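Product notes: Martinelli wrist-view simulation kit, second release

The Martinelli kit has been on our list since January, when the first release went out with a broken installer and was pulled. The second release installs cleanly. It is sold by Brandent as a yearly license and covers a simulated arm with a parallel two-finger gripper, a wrist camera, a set of furnished interiors and an export tool for recorded runs. We tested it on one workstation with a single mid-range graphics card, using the default settings except where stated.

Installation and licensing

The installer asks for a license file and a cache folder. Put the cache on a fast drive. The interiors unpack on first use, and on a spinning disk the first load was slow enough that we assumed a hang and killed it twice. The license check needs a network connection at startup only. Floating seats can be bought, but each seat is locked to an operating system, so a lab with a mix of machines has to decide in advance how to split them.

What is in the box

The standard package has 9 interiors. Each can be varied by wall color, lighting level, furniture layout and wall decoration. The variations are set in a plain text file, which can be kept under version control. There are three lighting presets, and a fourth can be defined by hand. Gripper width, finger length and the camera's mounting angle are all adjustable. Arm models other than the supplied one can be imported, but the joint limits have to be typed in again, and the importer does not warn you when they are missing.

Test runs

We generated 3,258 short runs over one weekend, using a scripted reach-and-return motion with random start poses. All of them completed. The export tool wrote color, depth and joint positions with matching time stamps, and spot checks against the simulator's own log showed no drift. A second batch of 3,777 runs with randomized lighting stopped once on a full disk and picked up again from the last finished run after space was cleared. Resuming is a single command and it worked as documented.

Contact behavior is average. Fingers closing on a rigid block behave well. Thin objects jitter at the default time step and settle down if it is halved, at the expected cost in speed. Cloth is not supported.

Wrist camera output

The wrist view is the main reason to consider this kit. The gripper stays in view as it would on a real mount, and the render responds to camera tilt without visible lag. Dim rooms are the harder test. Large plain surfaces give a vision model very little to hold on to, and the wall decoration often ends up as the only strong color available. Anyone training on these views should check how much of the set is bare wall before starting a long job.

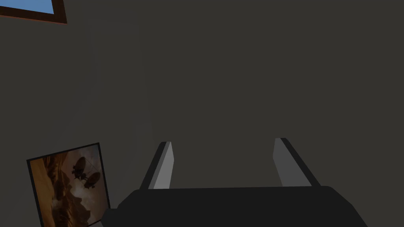

Wrist view in a dim interior, fingers open toward a dark gray wall. The airship poster is at lower left.

Brandent's support contact for the kit, Vinzenz Bühler, answered two of our three questions within a working day. The third, on custom lens distortion, is still open. Distortion can be applied after export in the meantime, but the depth channel then has to be warped separately.

Documentation is complete for the export tool and thin for everything else. The section on decoration sets lists the setting names with no default values - we found those by reading the sample files.

Verdict

Suitable for groups that need wrist-camera data in quantity and already have their own training code. Less suitable for contact-heavy work. An evaluation license is available on request and has the full export tool enabled, with the interiors limited to 3. The Skudness add-on, which supplies warehouse and loading-dock interiors, is priced separately and was not tested. Readers near Sarnurville can try the kit on our bench machine by arrangement with the newsletter desk.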